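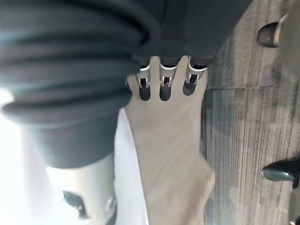
The arm stopped because it was told to stop, one maintenance technician at the Coltmont plant wrote in the shift log, and it was told to stop by a wire that had been rubbing since May. The entry was two lines long. It was more accurate than the first report sent to management, which blamed the software.

Chapter 7
Faults That Come and Go

In the earlier chapters, a fault was something you could find by looking. A fuse was blown, a guard switch was open, a valve was stuck. This chapter deals with intermittent faults, which are present one minute and gone the next. They take up more repair time than any other kind, and they lead people into unsafe habits.

The Coltmont case will be used throughout the chapter. The plant ran a Bako handling arm that moved parts from a tray to a test stand. One evening the arm made a protective stop in the middle of a move and held its position with a part in the gripper. The operator found no error she could connect to anything in the cell, reset the controller, and the arm ran normally until the end of the shift.

Over the next 24 days the arm stopped 12 times. Each stop was cleared by a reset. The controller gave the same code, 653, on every occasion. The plant's code list described it as "safety input mismatch," meaning that the two channels of a safety circuit did not agree. Several people read this as a program error and asked the integrator, Gollell, for a new version of the program. The new version was loaded. The stops went on.

The cause was damaged insulation on one conductor, inside the cable run to the wrist. When the wrist turned past 104 degrees, the cable pulled tight against a clamp and the channel dropped out for a few thousandths of a second. Most moves never reached that angle. A change to the tray layout had added one that did.

No one was hurt, but there was a near miss. By the third week, operators had learned that the arm would start again after a reset, and one of them reached in to steady a part while a second person was at the panel. The reset was pressed. The arm finished its move, and the gripper passed almost 12 inches from the first operator's hand.

Two separate problems are involved, and you should keep them apart as you read. The first is electrical: a worn conductor. The second is in the way the cell was set up and used. A reset should never start motion by itself. At Coltmont, reset and restart had been tied to the same button during commissioning and were never separated.

Section 7.1 explains how two-channel circuits detect a mismatch. Section 7.2 covers cable wear at moving joints. Section 7.3 gives a method for recording stops so that a pattern can be seen, using log sheets from the Ciltmont training cell. Lockout, covered in Chapter 3, applies to all the practical work in this chapter.

Terms used in this chapter
Intermittent fault
Protective stop
Channel mismatch
Manual reset
Strain relief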